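Debashish Roy
Dec 20, 2020

Went to the open day at Prudimholm this afternoon. They had the robot lab on the second floor open to visitors, three groups at a time. Posting some notes while I still remember them. 1/

The station I spent the most time at was the laundry one. Two arms, one table, a clear plastic bin and some folded fabric. The project is called Yin. The people running it came over from the Sistgate site for the day. 2/

I had read their write-up in April and expected shirts on hangers. It's smaller than that. Pick up a folded piece, move it, put it in the bin or take it out, leave the fold alone if you can. 3/

They have a camera down at the gripper, so you get the view from between the fingers.

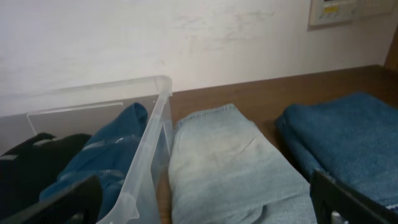 Light blue cloth between the fingers, dark blue towel on the right. 4/

The hard part, according to the woman at the table, is thickness. A towel and a thin cloth look much the same size from above and behave nothing alike when you squeeze them. A bowl or a box gives you one answer about where its edge is. A folded cloth gives you several. 5/

She also said clear plastic is a nuisance. The cameras see through it and see reflections on it, and both can throw off where the wall of the bin is. Somebody asked why they don't use an opaque one. Answer – they do, on other days. They want both. 6/

They keep a log of every attempt. The count on the whiteboard was 1629 when my group came in. I asked how many of those were good and she said it depends who's grading, then showed us the grading sheet. Fair enough. 7/

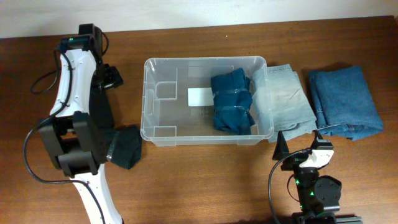 Two arms means two chances to get in each other's way, so a lot of the planning is about who waits. One arm can hold while the other one reaches. I would have liked to see more of that, but each group only got a short slot. 8/

Someone asked about speed. She said they run it slow for visitors and not that much faster when visitors are gone. 9/

The Miltlow people had a table out in the hallway with printed parts you could handle. Spare finger pads, mostly. Lighter than I expected. 10/

Parking was fine, go in by the side entrance. They said there will be another open day but had no date yet – I'll post it if I hear. 11/11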